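Search this site Go Search tips

Leave the pile alone: a plea for messier planning

Last updated August 2023

I have been meaning to write this down since November, when the last big argument about it went round the office at Karwood and ended, as those arguments usually do, with everyone going off to make tea. It concerns the order in which our software does things, and I'm afraid I have quite strong feelings about it.

For those who don't spend their days on this, the usual way to get a robot to pick things out of a heap goes like so. First you look, and you work out what every object is and where it sits. Then you hand that tidy list to a planner, which thinks for a while and comes back with a path for the arm. Then a controller follows the path. It is a lovely, sensible arrangement, and I was brought up on it, and I wrote a good deal of Tomeo (our planning package) with exactly that picture in my head. You can test each part by itself. You can blame each part by itself too, which I suspect is half the appeal.

My trouble is with the first step. We ask the perception side to finish before anybody else may start, and on a heap of shopping it never really finishes. A crisp packet lies across a box and so the box becomes two boxes, or a clear bottle goes missing altogether and what stands behind it is promoted to the front. I went back through 500 of our logged attempts over the winter, with a blanket on my knees and far too many biscuits, and in 145 of them the planner had turned down a grasp because of something wrong with an object we had no intention of touching. It was fretting over a jar at the other end of the table! The thing we wanted was on top, in plain view, and the arm sat there.

Now, the answer I always hear is that we need a better model of the scene, and I do see the charm of it. The people at Rullolgate have put a great deal of care into theirs and I've borrowed from it shamelessly. But think how you take a bag of sweets off a crowded kitchen counter. You don't draw up an inventory. You look at the bag, you look at the bit of air between your hand and the bag, and you sort the rest out as you go along, with a little nudge here and there when something is in the way.

So what I would like, and what I have been building on the quiet in a branch called Tan, is a planner that is allowed to be ignorant. It asks perception for one target and the space near it. Everything further off is simply lumped together as stuff, to be kept clear of, with no name and no neat edges. The plan only reaches as far as the next short stretch of movement, and by the time the hand has got there we have fresh pictures and can ask again.

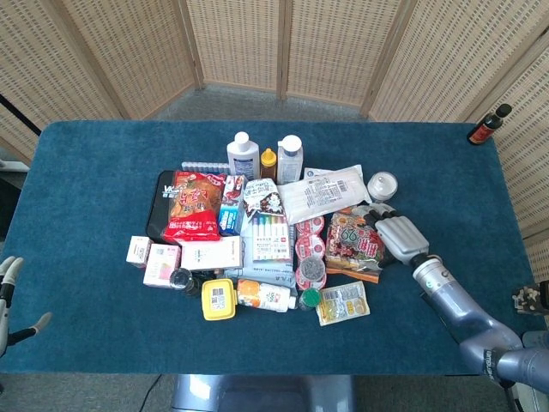
The hover is the part I care about most, that last little stretch when the fingers are over the packet and the old software would already have made up its mind. In the old arrangement, the grasp was chosen back when the arm was still at rest and the view was at its worst for that purpose. In Tan the choice is left open until the hand is close, and there are usually around 6 candidates still alive at that point. Soft packets are a very good argument for this, I find. A bag has no proper shape to speak of, so any shape you fixed in advance was a guess, and a guess made early is no better for having been written to a file.

There are real costs, and I'd be a poor sort of friend to the reader if I skipped over them. Debugging is harder. When a plan is remade over and over you can't just print it out and point at the silly bit, and I had to write a replay tool before I could make head or tail of my own failures (it took me 83 commits, most of them called "fix replay"). It can also dither, drifting between two equally good grasps like somebody choosing a cake, and I've had to add a small penalty for changing its mind. And if you need to prove beforehand exactly where the arm will go, you'll want the old way, and you should keep it.

But for heaps, and for the ordinary jumble that people keep on tables, I think we have been asking the wrong part of the system to be clever. I'm hoping to merge Tan into Tomeo once the replay tool is fit for other people to look at, and if you have logs of your own with the same sort of refusals in them, I would dearly love to see them.

Enjoyed this? Enter your email address to get new posts by newsletter. Unsubscribe at any time.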